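Justora Forum > Builds > Home and shared workshop > Two arms and a dish rack, gripping plates by the rim

murkgate_mill
Posts: 16
Location: Kandport

Hello everybody. I read this forum for a long time but I did not post before. Please excuse my English, I write it slowly and I check the words.

In our shared workshop we have built a table with two arms for kitchen work. The program is ours, we call it Gbeho. The table has a brown mat, and on it there are a dish rack, a mug tree with two mugs, a basket with corn and a few other things, so that the arms must reach between objects as they would in a real kitchen. My part is the plates. The left arm should take a plate from the rack by the rim, lift it, and put it back in the same slot.

I think the grip itself is good now. The problem is the return. The plate comes down with a small turn, and in the last part of the movement it touches the slat and not the slot. When I make the fingers close with more force, the plate turns less but it makes an ugly sound. When I use less force, it slides. In August I changed the finger pads to a softer rubber and it was better for one evening only.

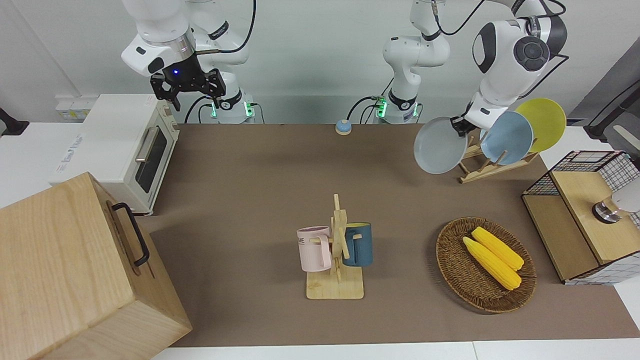 Left gripper on the rim of the gray plate, right arm waiting with open fingers.

My questions are these. Do you hold a plate in the middle of the upper rim, or more to the side? And do you let the wrist go free when the plate is near the slot, or do you keep it stiff until the end?

tinplate_otter
Posts: 1,202

Welcome! Nice table. I would look at the wrist before the pads. Your plate is tilted quite a lot in the gripper. If the slot wants it nearly upright, you are asking the arm to lower and rotate in the same short move, and any little slip shows up right there. Split it. First bring the plate to the angle of the slot while it's still high above the rack, stop, then go down along that angle and do nothing else.

Also, middle of the rim, always. Off to the side the weight of the plate works against you.

slowgear
Posts: 13

I don't agree about the middle. With three plates in the rack, a grip in the middle puts the whole gripper body over the plate behind. Mine used to knock the next plate every second try. I moved the grip a bit toward the side and accepted some turning, then corrected for it at the wrist. More work in the code, fewer chips in the plates.

tinplate_otter

You can get the same clearance by coming in at an angle. Correcting for a slip you caused yourself is a strange plan to me.

slowgear

It's only strange if the slip changes each time. Mine was very regular. Measure it first and then call it strange.

murkgate_mill

Thank you both. I tried the idea of splitting the movement and I want to report it correctly, so I write what I did.

I made a new point high over the rack where the plate is already at the angle of the slot. From there the arm goes down in a straight line at a low speed. I kept the old pads and the old force. Of 16 returns, 13 went into the slot. The other 3 stopped on the slat, and each time the plate had already turned a little before the descent started. So I believe tinplate_otter is right about the movement, but the turning is still there and slowgear is also right that I must measure it. 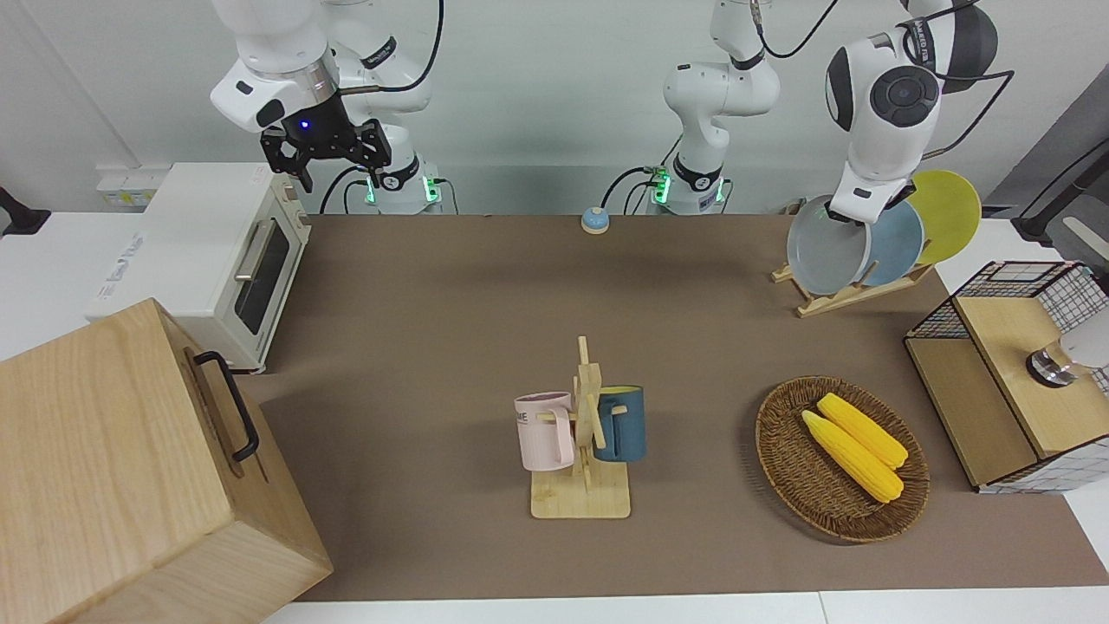

Left gripper down at the front plate. The blue and the yellow plates are behind it.

You can see how near the next plate is. I do not have much place to come in at an angle, as was suggested, because the mug tree and the basket are on the other side and I don't want to move them.

corkboard77
Posts: 16

Why not move them? I would clear everything except the rack until the return is solid, then bring the corn back. You are debugging two things at once.

murkgate_mill

It is a fair question. I did the first weeks with only the rack, and it went well, and then with the other objects my paths had to change and I lost the good result. So now I prefer to leave them. But I understand your point, and another member of our workshop says the same thing as you.

slowgear

Keep them there. An empty table teaches you bad paths.

corkboard77

Agree to disagree. Which way does the plate turn, by the way? Toward the other plates or away from them?

murkgate_mill

Away from them, toward the front. I will put a small piece of tape on the rim tonight and write down the angle before each descent. When I have the list I will post it in this thread.

tinplate_otter

Put the tape on the fingers too, so you can tell if the plate moves or the pad bends. With soft rubber I would bet on the pad.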